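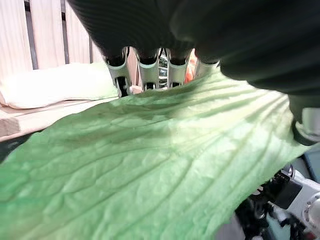 Leaves first, then the rest: a talk with Sandrine Lacroix

By Apolline Maillard
31 January 2022

Sandrine Lacroix picks up a leaf before she says hello. Turns it over, runs a thumb down the thickest vein, puts it back. "Sorry. Habit," she says. "I always look at the underside."

She grows greens for a living. Mostly cabbage, some chard, a bit of lettuce when the weather lets her. The business is called Urkitz, after the hill it sits on, and it supplies 7 restaurants and one very stubborn school kitchen. I had an hour with her, she had less, so we talked while she sorted.

What does she look for? "Veins. If they stand up nice and firm the leaf had water when it needed it. If the whole thing lies flat like paper, I worry." And color? She shrugs. "People want dark green all over. Why? A pale leaf is fine. Pale green going to yellowish where the light gets it, deeper somewhere else, I have no problem with that. Its a leaf, not a paint chip."

She has stronger feelings about edges. Buyers send back crates over a frayed margin, she says, and it drives her up the wall. "A bit of curl, a bit of ragged. You're going to chop it! You're going to put it in soup!" One chef returned 80 heads in a single morning. She ate what she could, gave some to the neighbors, and the hens had the rest. She still sells to him. "He pays on time."

Handling is the part she teaches new people, and it takes longer than they expect. Hold it near the thick end, near the stem, where the veins come together. Don't squeeze. Don't stack wet. "Everybody grabs the middle. Then you get a brown thumbprint two days later and the customer thinks it's a disease."

Does she wash before packing? No. Shakes the grit off, that's all. Washing is for the kitchen -- she will argue this with anyone. The leaves go into shallow crates, stem ends all facing the same way, a damp cloth on top if there's a drive ahead of them.

The cold store is newer. Bought used from a firm named Stukemano, which took a winter's savings and then some. Before that it was the north side of the barn and luck. "I lost over 300 heads one spring. Warm night, door shut, no air. You could smell it from the road."

I ask about the variety she's best known for, the big pale one she calls Faltico. Wide leaf, lots of wrinkle. She got the seed from an aunt and has been saving it ever since, picking teh plants that hold their shape in wind. This year there are 400 in trays, going out at the end of February if the ground is dry enough. "It's not sweet. People think a light leaf will be sweet. It's a cabbage, it tastes like cabbage."

How does she cook it, then? Butter, salt, a lid. Five minutes. Sometimes she rolls the large ones around rice and onion, but you have to shave down the thick vein first or they spring open in the pot. She shows me the motion with a finger, no knife -- flat along the rib, away from yourself.

Then a van pulls in and she's up, crate on her hip. "Take that one home," she says over her shoulder, meaning the leaf. I did. Butter, salt, lid. Gave it six minutes, a little too long.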